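Windholm Cell – Restart Checklist After the Dropped Marker Fault
Checked by: Citlali Solís
Second check: Getsemaní Trujillo
Date: May 3, 2024

What went wrong: on run 298 of the marker-into-cup job, the arm kept moving after it lost its grip. The Troveo controller still had the part down as held, so no stop was called. No one was hurt, and we learned a lot from the log! All items get a pass before the job goes back on the schedule.

1. Dropped part check
PASS. Marker on bare wood, nothing else near it. Dark tabletops throw a lot of glare, so look at the part itself and don't trust a bright patch. I love how well the white barrel shows up against this finish – please keep using it for fault tests.

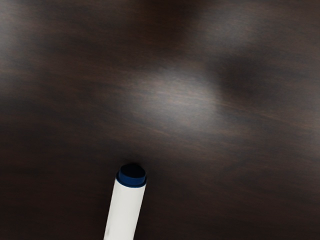
2. Grip-lost stop
PASS on retest. Evaristo's new rule compares finger width with the expected part width and calls a stop on a mismatch. We ran 30 forced drops and got 30 stops. Great work, Evaristo!

3. Low approach limit
PASS WITH COMMENT. The old floor setting let the fingertip come closer to the table than I like. Limit raised by 5 mm. Go slow the first time you bring the open gripper down beside the cup, and keep a thumb on the pause key.

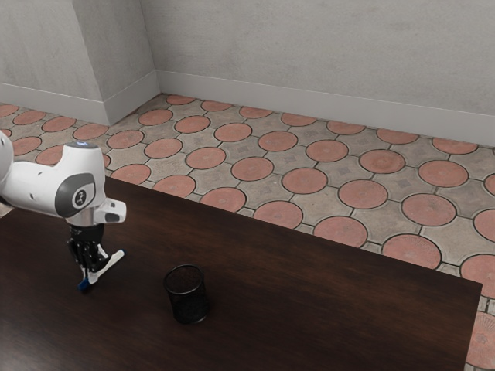 Does the raised limit mean the arm can't pick up a marker lying flat?
It can still reach one, since the pick move uses its own limit and that number was left alone. Only the approach move changed.

4. Park position
PASS. The arm must go to park after any stop and wait there for a person to clear it. Before this fix it would sometimes try the next move on its own, and that was the part of the fault that worried me most.

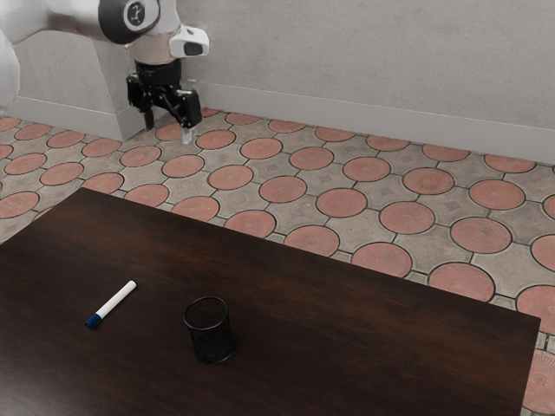

Clearing a fault now takes two key presses, one to confirm the part count and one to release the arm. Wenceslao asked for this after he read the log, and I think it's the best change on the sheet. Before the first press, look at where the gripper is. You want it open, empty and well back from the table, over the floor by the wall, with both the marker and the cup out of its reach. If it is anywhere over the wood, stay out and call Getsemaní.

5. Stop button and cable
STOP BUTTON: PASS. CABLE: FAIL, then PASS. Strain relief was loose at the Gustard power box. Tightened and tug tested.

6. Log storage
OPEN. Logs are kept for 13 days and then written over. We nearly lost the good one! Lucinda Okafor is moving them to the shared drive.

Result: cleared for supervised runs. Item 6 has to close before we run without a person at the cell.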